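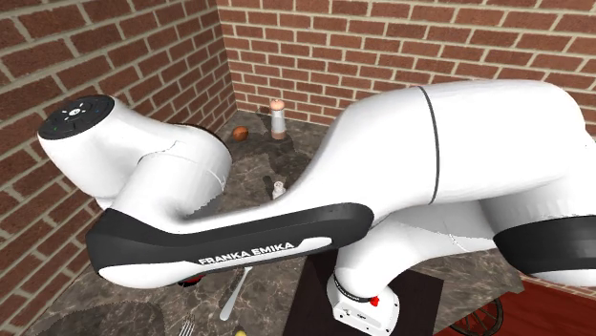

The technician who looks after the kitchen-counter arm at Gredovex would like it known that she did not choose the wallpaper of her working life. She has looked at the same brick corner for so long that she has opinions about the mortar. "I could draw it for you," she says. "I'd rather not."

Her cell is a simulated one. A Franka Emika arm stands on its mat on a marble worktop, with cutlery and a few kitchen odds and ends for company, and the whole lot lives on a server in a cupboard next to the gents. People assume a machine with no grease in it needs no looking after. She used to assume the same, until the February she took over the cell from a colleague who had left for Tuvunance and had written his handover notes on the back of a parking permit.

"It said 'base fine, don't touch mat'. That was the lot. So of course I touched the mat."

The mat, she explains, is where everything is measured from. Move it a finger's width and the arm still does precisely what it was told, only a finger's width away from anything useful. She spent two days on that, and the log from the affair ran to 3,883 lines, of which she reckons she understood the last one.

These days she begins each morning at ten to eight with what she calls the rounds. The arm is sent to its home pose and back, one joint at a time, and she compares the angles with the ones she saved when the cell was last known to be behaving. Then she runs 50 resets of the worktop, each putting the objects down afresh, and goes to find a mug.

What is she hoping not to see? "Things that tremble. If an object starts even slightly inside the worktop, the physics notices and tries to get it out, and it has no manners about it. I've had a spoon leave the building." She traced that one to a collision shape that somebody had drawn by hand. It was thicker than the spoon it belonged to, so the thing looked perfectly at rest while being, as far as the simulator was concerned, jammed halfway into the marble. The repair took four minutes. Finding it took most of a week.

The joints have complaints of their own. Each has a stiffness and a damping value, and she keeps both in a plain text file which nobody else is allowed to edit, a rule she enforced by changing the password and then forgetting it. Too stiff and the arm rattles at the end of every reach. Too soft and it sags over the counter "like somebody waiting for toast". Her present settings date from run 613, and she speaks of run 613 the way other people speak of a good summer.

The wrist gets most of her attention. When a tool is fitted to the flange, its weight has to be entered as well, and Orakzai, the in-house program that loads the cell, will cheerfully accept a blank. "It takes a blank to mean nothing at all. Then the arm picks up a tool it thinks weighs nothing and looks surprised." She has asked for a warning message. She has been told it is on the list. She has seen the list.

There is a real arm too, at the Rerkedska site, and every so often she goes over to check that the two still agree. They do, mostly, to within the 10 per cent she will put up with on joint effort. Does she prefer it to the one in the cupboard? She takes a while over this.

"The real one has a stop button that I can reach," she says. "Mine has lovely lighting."

She is due to move the cell to a newer version of the simulator next month. The joint file has been copied three times, once on to paper, and she has stuck a note to her monitor about the mat.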